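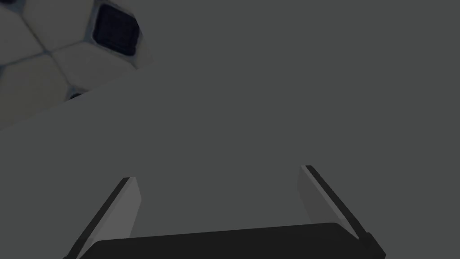
Gripper camera view in the simulator, fingers open

Home | About the Club | FAQ | Schedule | Join | Contact

Posted Wednesday, April 2, 2025, by Glykeria Liapis

I get the same questions at every sign-up table and in every email from a nervous parent, so I finally sat down and typed up my answers. I'm the adult mentor for the Haruna Robotics Club, which means I book the room, nag about deadlines and get beaten by ninth graders at my own practice tasks. If your question isn't covered, write to me through the contact page!

Do I need to know how to code?

Nope. It helps if you've messed around with a little Python, but about half the club started with zero and picked it up as they went. Your first two sessions are just driving the arms by hand and getting a feel for them. The code comes after that, in small pieces, and you'll always have a partner.

Where are the real robots?

I knew this would be question number one from the little brothers and sisters. This season is all simulation. Everything we do happens in a virtual room on the lab computers, with a virtual two-armed robot. We do have one small real arm (we call it Gindari, long story involving a bake sale) and it comes out for open house in November. But a real two-armed machine costs more than our bus budget for the next decade, and in the simulator you can drop a plate 300 times and nobody has to sweep.

So what does the robot do all day?

It does chores, mostly. The season task is called Vunditz, and it's a tabletop tidying challenge. Teams write a program that gets the arms to pick up small objects and put them where the task sheet says. It sounds easy. Then you try to get two fingers around something the size of a playing card and you start respecting your own hands a lot more.

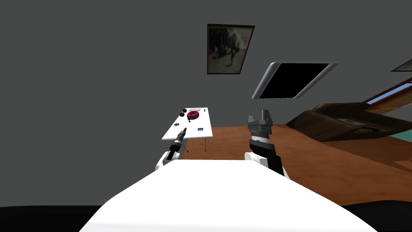 Robot's-eye view of the practice room, with the table, the pink donut and both arms

Why is there a donut?

Because I picked the objects while hungry. It's also a pretty good beginner target – it's bright, so it's easy to find against a white table, and the hole gives you a choice of where to grab. The plate is much meaner. White plate, white table, good luck. Save that one for later.

Why do you use more than one camera?

The wide view is great for planning. You can see the table, the sofa and where your arms are pointing. What it won't give you is the fine detail right at the fingertips, so we use the gripper view for close work. New students tend to stare at one and forget the other, and then they wonder why they're grabbing air. Keep both windows open, please!

How is the competition scored?

You get 90 points for a clean run and lose some for drops and bumps. Our best practice score so far is 67, from team Tristar, and they've been unbearable about it ever since. You can restart as many times as you like in practice, but on competition day you get 2 attempts and the better one counts.

Can I work from home?

Yes, if your computer can handle it. Older laptops run the room very slowly, and I'd hate for you to spend your evening watching an arm crawl toward a table. Lab time is open after every meeting, so use that if your machine struggles.

What if I break something?

You'll break plenty. Hit reset and the room goes back to the way it was. The only thing I ask is that you save your work under your own team name – I once lost a whole afternoon to four files called "final."

Do I have to compete?

Not at all. Some kids just like building practice tasks for the others, and we need them badly.

How do I sign up?

Fill out the form on the Join page and come to any meeting. Bring a notebook and a snack. The lab rule is no food near the keyboards, so you'll be eating it in the hallway with the rest of us.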